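Practicing With a Part You Already Know
Notes for Week 2, Chamber Music Workshop (strings and piano)
Instructor: Corentin Fleury
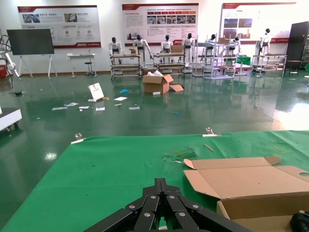
By now you have all played your part at home, alone, at a tempo of your own choosing, and found it perfectly manageable. Then three other people sat down and it fell apart by the second line. Good. That is where this course begins.

Bring the score, the whole score. A cellist who owns only the cello part is like a guest who has heard one side of a phone call and has opinions about it. Pianists get the full score by default and will be insufferable about this until August.

Repertoire for this unit
Bokarska, Trio in G minor, first movement to the double bar
Charpentier group: slow movement only, no repeats

If you are using the Lernine edition of the Bokarska, the bowings in the violin part were added by an editor with a very long arm. Treat them as suggestions. The slur over the return of the main theme is a misprint, and we will break it.

Before you come to rehearsal
Mark every place where you rest for more than a bar, and write in what you hear just before your entrance. "Viola, going up" is enough. Counting is fine until somebody else miscounts, and somebody else always will, possibly in a very convincing way.

Sing your part while tapping the beat. Your singing voice is of no interest to me. If you can't sing the rhythm, your bow arm is guessing.

Cueing
One person cues each entrance. Decide who before you start. The cue is a breath and a small lift, given in the tempo you want; it should not look like a sneeze. Second violins, you are allowed to cue. Several of you seemed surprised by this last time.

Tuning
Take the A from the piano and tune one at a time, lowest instrument first. Tuning together is louder and takes longer. Check open fifths, then play the opening chord softly and hold it until you like it or the pianist starts looking at the clock.

For next time
Record one run-through of your movement on a phone placed well away from the piano. Listen once with the score and write 400 words on balance: who is covered, and by whom. "The piano" is a permitted answer, but pianists must find a different one.

Parts go back in the folder by the door, with the pencil markings left in.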